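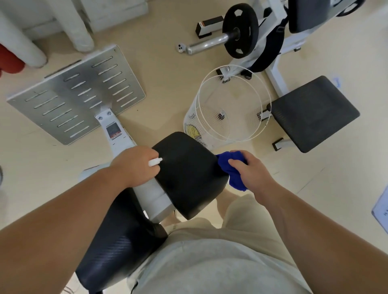

Henel H-40

The Henel H-40 is a single-engine, high-wing utility aircraft with fixed landing gear, designed and built by Henel at Prudville. It seats a pilot and up to nine passengers, or can be flown as a freighter with the cabin seats removed. The type was developed for short-distance work from grass, gravel and other unpaved strips, and has been used mainly for regional cargo, parachute dropping, survey flights and flight training for turbine ratings.

Contents
Development
Design
Operational history
Variants
Accidents and incidents
Specifications
See also

Development

Henel had built piston-engine trainers and a small number of agricultural aircraft before starting work on a turbine design. The project began as a stretched version of the company's H-31 crop duster, with the hopper replaced by a cabin. Wind tunnel tests showed that the low wing of the H-31 gave poor results with the longer fuselage, and it left the cargo door too close to the trailing edge for a forklift to reach. The design team, led by Zhenhua Xu, moved the wing to the top of the fuselage and kept only the tail cone and the main gear legs of the earlier aircraft.

Two prototypes were built. The first was used for handling and stall tests, and the second for systems work and cold-weather trials. During flutter testing the first prototype lost part of its left elevator trim tab and landed without further damage. The tab was redesigned with a second pushrod, and the same part was later used on every production aircraft.

The engine mount and cowling were made under contract by Bernier, which also supplied the inertial separator in the air intake. Early cowlings had a single large door on the right side. Mechanics at the first operators complained that the fuel control unit could only be reached by taking off the whole lower half, and from the 40th airframe onward a second door was fitted on the left.

Certification was delayed by the seats. The original cabin seats, based on those of an older trainer, did not meet the dynamic load rules then coming into force, and Henel had to order a new design from an outside supplier. The first deliveries were made without passenger seats, as freighters only.

Design

The H-40 is a strut-braced monoplane built mostly of aluminum alloy. The wing has a constant chord out to the strut and tapers slightly beyond it. Single-slotted flaps cover more than half of the span. Roll control is by ailerons, helped at low speed by small spoilers on the upper surface.

The fuselage is close to square in cross section, with a flat floor and seat rails along its full length. There is a crew door on each side of the cockpit, a two-part cargo door on the left behind the wing, and an airstair door on the right. The cargo door can be replaced with a roll-up panel that can be opened in flight for parachute work. A belly pod, offered as an option, adds baggage space at the cost of a small loss in cruise speed.

Fuel is carried in integral tanks in the wings and feeds by gravity to a small header tank under the cockpit floor. The pilot can select the left tank, the right tank or both. Because the tanks drain unevenly in a long sideslip, the flight manual limits how long the aircraft may be slipped with low fuel.

The main landing gear uses tubular steel legs joined by a cross spring beneath the floor. The nosewheel is steerable through the rudder pedals. Large low-pressure tires are standard on aircraft sold for gravel strips, and floats have been approved for the H-40B.

The first aircraft had conventional round instruments. Starting with the H-40B, a two-screen electronic display became standard, with a mechanical airspeed indicator, altimeter and attitude indicator kept as backups – these sit low on the center panel, and some pilots have found them hard to read from the left seat. A three-axis autopilot is optional.

Operational history

The launch customer was Jiang, a cargo airline that used the H-40 to carry mail and parcels from its hub to smaller fields. Its aircraft flew short legs, often several in one night, and built up landings much faster than hours. Inspections of this fleet turned up cracks in the cross spring attachment fittings, and Henel responded with a thicker fitting and a repeat inspection based on landings. Jiang retired its last H-40 after moving to larger twin-engine aircraft, and most of its fleet was sold to parachute clubs.

Parachute operators became the largest group of users. The aircraft's steep climb and large door suited the work, although the fast descents that followed each drop caused shock cooling complaints about the windshield, where the outer layer tended to craze. A heavier windshield was offered as a retrofit.

Survey companies have flown the type with a camera hatch in the rear floor. A small number have been used by government agencies for fire spotting and supply flights.

On August 12, 2019, Henel announced that the final H-40B would be completed the next year and that the production line would be turned over to the stretched H-40L. In all, 131 aircraft of the first two production versions were built. Parts support for both continues from Prudville.

Variants

H-40
First production version, with round instruments and a three-blade propeller.

H-40B
Improved version with electronic displays, a four-blade propeller, a higher takeoff weight and stronger gear fittings. Can be fitted with floats.

H-40F
Freighter without cabin windows. Built new in small numbers, and also available as a conversion of the H-40.

H-40L
Stretched version with a longer cabin ahead of the wing, a larger fin and a more powerful engine.

H-40M
Proposed patrol version with underwing hardpoints. Not built.

Accidents and incidents

An H-40 on a parachute flight was badly damaged when a jumper's reserve canopy opened in the doorway and struck the left tailplane. The jumper and the pilot both survived. Henel later added a deflector rail behind the door to the list of required equipment for parachute use.

An H-40F ran off the end of a wet grass runway after landing with a tailwind and came to rest in a drainage ditch. The investigation found that the propeller had not been moved into reverse until late in the landing roll. The aircraft was written off.

In a July incident, an H-40B on a training flight lost engine power after takeoff and was landed in a field beyond the airport. Water was found in the header tank. The report noted that the drain for this tank was easy to miss during the walkaround, and a placard was added beside it.

Specifications (H-40B)

General characteristics
Crew: one or two
Capacity: nine passengers or equivalent freight
Wing: high, strut-braced
Cabin volume: 343 cu ft, excluding cockpit and belly pod
Powerplant: one turboprop engine
Propeller: four-blade, constant speed, full feathering and reversible

Performance
Stall speed: 58 knots, flaps down
Service ceiling: 25,000 ft, with supplemental oxygen

See also

High-wing monoplane
Short takeoff and landing
Utility aircraft
List of civil aircraft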